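Flindix (musical)

Flindix is a stage musical in two acts, set in the fictional port city of Dronholm during the closing months of a dock strike. It was first produced in 2000 at the Gosselin Theatre, where it ran for 31 performances, and has since been revived by repertory and touring companies. The work takes its title from the name of the boarding house in which most of the action takes place.

Background

The musical began as a one-act play with songs, written for a cast of six and accompanied by a single piano. The Gosselin Theatre asked for a full-length version after a private reading, and a second act was added over the following year. Much of the original dialogue was cut in the process and replaced by sung passages, a change that critics of the first production noted with mixed opinions.

Early drafts ended with the strike unresolved. The final version closes instead with the vote to return to work, heard from offstage while the lodgers pack their belongings.

Synopsis

In the first act, a ship's clerk arrives in Dronholm to find the harbor closed and takes a room at Flindix, an aging boarding house near the water. The landlady is owed several months of rent by the striking dockworkers who live there and must decide whether to turn them out. The clerk, who has been sent to report on the strike to the shipping firm of Plostov, conceals this from the other lodgers.
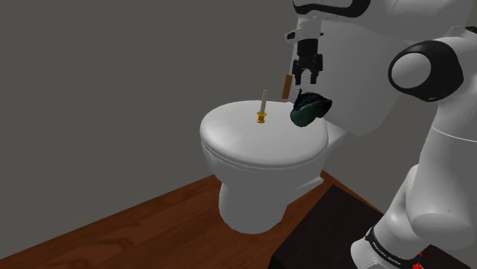 The second act opens on the morning after a meeting at the union hall. A letter from Plostov is delivered to the wrong room, and the clerk's purpose becomes known. The landlady refuses to put the clerk out — a decision that divides the house — and the lodgers argue through the night in an extended ensemble number, "The Long Table." The clerk leaves before the result of the vote is announced.

Music

The score draws on work songs, hymns and dance hall music. It was written for piano, accordion, clarinet and double bass, and later productions have generally kept to this small group of instruments. An expanded orchestration for 25 players was prepared for the touring revival but is seldom used, as few of the theaters that stage the work have a pit of sufficient size.

Productions

The original staging used a single set, with the rooms of the boarding house arranged on two levels and joined by an open staircase. The touring revival replaced this with a revolving platform, which allowed the union hall to be shown for the first time. A concert performance was given at the Gosselin Theatre in November of the same season, with the spoken scenes reduced to brief narration.

Reception

Reviews of the first production praised the ensemble writing and the role of the landlady, which was described as the strongest part in the work. The first act was widely considered too long, and one song for the clerk, "Paper and Salt," was dropped before the end of the run. It was restored in the touring version, where it opens the second act.

This article was last revised on 03/02/2020.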